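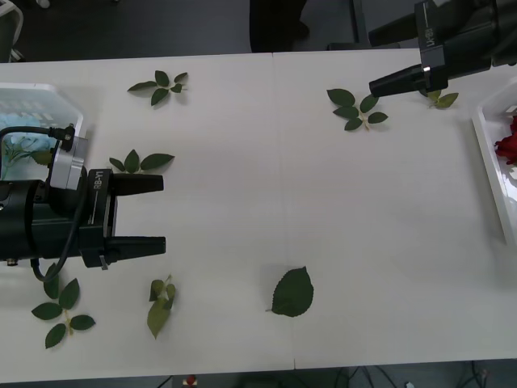

Rose greenery on the long white table, trays at either end.

Okay friends, a few of you asked how I root roses from cuttings, so let me ramble for a bit (get a coffee, you know how I am).

My grandmother's climber came from a neighbor in Jevstead, and every rose I grow now goes back to that one plant. I call it Gina. It has no proper name that I've ever found, and believe me, I've looked!

I take mine in February, while the canes are still half asleep. Pencil-thick, cut just below a bud, long enough to have 3 or 4 buds on each.

Strip everything but the top 2 leaves. I used to leave more on because it felt cruel, and I lost nearly the whole batch that way.

Gritty mix, deep pot, morning light. Then leave them alone. Anel Shabalala taught me to stop tugging on them to check for roots, and I still have to sit on my hands.

Last year I stuck 100 and gave most of them away. Bheki Mtshali has two on his back fence already taller than he is, and he sends me pictures every time one blooms, which I love.

If yours drop their leaves, don't toss the pot yet! Mine sulked until May once and then took off.

Next up, black spot, and what I spray and what I've quit spraying.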